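Week 9 notes: how much should we believe a success rate?
Robot Learning Seminar, section led by Mayu Koyama

Reading: the Perrin report on learning hand control from demonstrations. Skip the appendix on network size, we won't use it.

The headline claim is that a policy trained on 3843 demonstrations "generalizes to household tidying." Look at what was tested. One table, one basket, a couple of pieces of fruit. I would call that a fruit-and-basket result and wait for more.

Things to press on in discussion. Who decided when a trial counted? If the thumb brushes the apple and it rolls into place, is that a grasp? The report gives 37 trials for the main condition and 10 for the baseline, and then compares percentages as if those were equally solid. They aren't. Work out the interval for the baseline yourself before you come to class.
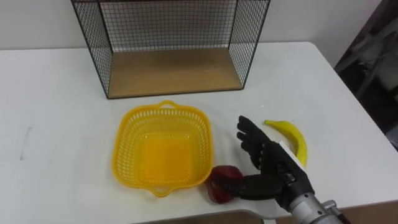
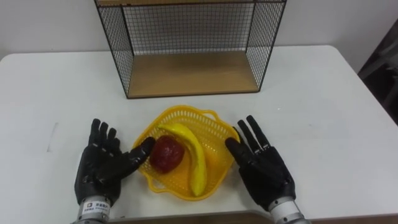 Fig. 2. Fruit and basket task. First picture: fruit on the table, basket empty. Second picture: both pieces in the basket, a hand on either side.

Note that a still of fruit in a basket tells you nothing about how it got there. Marcelle Baudry raised this last term about the Zukel paper and I still haven't seen a good answer to it. Ask for uncut video, failures included.

Also missing: any change of background, and any test with the basket moved between trials. Maybe they did it. The text doesn't say.

For next time: write one page on which single extra experiment would change your mind, and why. Bring the Pustitz paper.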